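Facilities Service Desk -- Request 705
Category: Surfaces and furnishings
Subject: Streaks and haze remaining on marble-patterned counter after cleaning
Location: Pattinasarany Building, second-floor hospitality room
Submitted by: Wanda Mbeki
Assigned to: Dong-hyun Nam
Priority: Normal
Status: Resolved

Monday, 8:40 a.m. -- Wanda Mbeki
The white counter in the hospitality room continues to show dull streaks after the evening cleaning. They are most noticeable from the door when the overhead lights are on. I am unable to tell whether this is residue from the cleaning product or damage to the surface. The room is reserved for a reception at the end of the week. Photographs are attached.
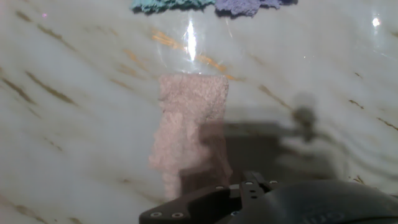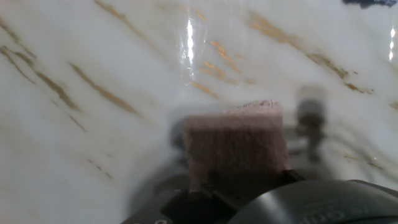
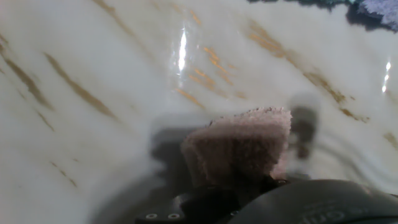
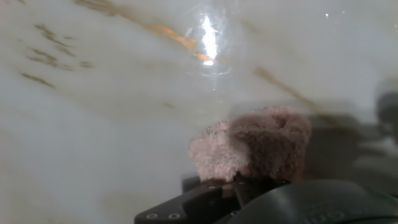 Attachments 1-4: White marble-patterned surface with tan and brown veining, pink cloth or sponge piece held upright.

Monday, 9:25 a.m. -- Dong-hyun Nam
Thank you for the report. Please provide the following so that the request can be routed correctly:
Name of the product used on the counter, and whether it was diluted.
Whether the streaks can be felt with a fingertip.
Whether the teal and lavender cloths at the far end in attachment 1 are used on this counter or elsewhere.

Monday, 10:10 a.m. -- Wanda Mbeki
The product is Pitlow surface concentrate, kept in the second-floor supply closet. The evening staff mix it in a spray bottle. I do not know the proportion. The streaks cannot be felt. I have asked Azadeh Khosravi, who supervises the evening shift, to answer the question about the cloths.

Monday, 1:15 p.m. -- Azadeh Khosravi
All three colors are used in that room. Pink is for the counter, teal is for the sink and faucet, and lavender is for drying. On some evenings the drying step has been left out because the lavender cloths were still at the laundry. The spray bottle is filled by eye. There is no measuring cup in the closet, and I have requested one more than once.

Monday, 2:05 p.m. -- Dong-hyun Nam
Understood. A measuring cup has been added to this request and will be sent with the next delivery.

With regard to the attachments, the bright vertical patches near the top of 2 and 3 are light reflecting from the polish and should not be recorded as residue. The orange and brown lines are part of the pattern. Staff should not scrub at them. I cannot judge the haze from photographs and will inspect the counter in person.

Tuesday, 7:50 a.m. -- Dong-hyun Nam
Inspection completed with In-ho Byun. Findings:

A thin film was present along the front half of the counter. It came away with plain warm water and a clean cloth on a test area beside the wall. No etching or scratching was found in the test area once it was dry.

The spray bottle was emptied and refilled at 2,000 milliliters of water to 2 milliliters of concentrate, as stated on our site instruction sheet. The earlier mixture was noticeably stronger by color and smell.

The pink piece in current use felt slippery after rinsing and was still releasing product. It was discarded and replaced.

Remaining work: full rinse of the counter, two passes with plain water, followed by drying. In-ho Byun will carry this out after the room closes at 6:00 p.m.

Tuesday, 6:55 p.m. -- In-ho Byun
Both rinse passes completed. I changed the water between passes. Counter dried by hand, working from the wall toward the front edge. The film is gone along the full length. One faint mark remains near the sink -- it looks like mineral deposit and is a separate matter. I left it alone.

Wednesday, 9:05 a.m. -- Wanda Mbeki
The counter looks clear from the door with the lights on. Please advise whether the mark near the sink requires a new request.

Wednesday, 9:30 a.m. -- Dong-hyun Nam
Yes, please open a new request under Plumbing and Fixtures and refer to this one. Bo-ram Noh will review the faucet for a slow drip before anything is applied to the mark.

Instructions for evening staff, effective immediately:
Mix the concentrate with the measuring cup only.
Rinse the pink piece until the water runs clear, both before and after use.
Follow the product with one pass of plain water.
Dry the counter every evening. If no lavender cloth is available, take a clean white one from the lower shelf.
Do not use powder or abrasive pads on this surface.

Wednesday, 9:40 a.m. -- Azadeh Khosravi
Received and posted inside the closet door. The measuring cup has not arrived yet.

Thursday, 11:20 a.m. -- Dong-hyun Nam
Measuring cup delivered to the second-floor closet and signed for by Bo-ram Noh. Request closed.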